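Unska Dressing Table Set - README

Contents of this folder

The folder covers one activity, tidying and setting up a vanity table, recorded in furnished rooms. There are 268 clips from 16 tables. Each clip has a short text note with the same file name. The notes were written by Lotte Desmet and Roel Segers and checked by Marloes Bosman.

What counts as a vanity table

We included any table with a mirror that stands on it or is fixed to it and that people use for getting ready. Plain desks with a hand mirror lying on them were left out. Bathroom sinks were left out too, even when there was a shelf under the mirror.

The tables fall into two groups in the notes. "Plain" means straight edges and an undecorated mirror. "Ornate" means carving, molding or painted trim on the mirror, the table or both. If only the drawer knobs are fancy, the table is still plain. We argued over this one for a while and the rule is now fixed.
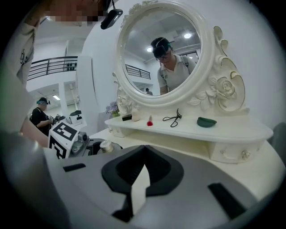 Activities

There are six activity labels: wipe, clear, sort, arrange, open drawer, close drawer. A clip may carry more than one. "Clear" means taking things off the top. "Arrange" means putting them back or moving them to a new spot on the same table. Raised shelves count as part of the top - don't use a separate label for them.

Mirrors

Notes describe the table and what is on it. Reflections are not labeled, so an object seen only in the glass should not appear in a note. The first 100 notes were written before we settled this, and Sanne Vanhove went back through them in July. If you still find a reflected lamp or chair listed as an object, please report it.

Known problems

White furniture is often hard to tell apart from a pale wall, and the table edge may be marked as unclear. Drawer counts are missing for two of the tables.

Questions and corrections go to Somtochukwu Oyelaran. Include the file name and the line you want changed.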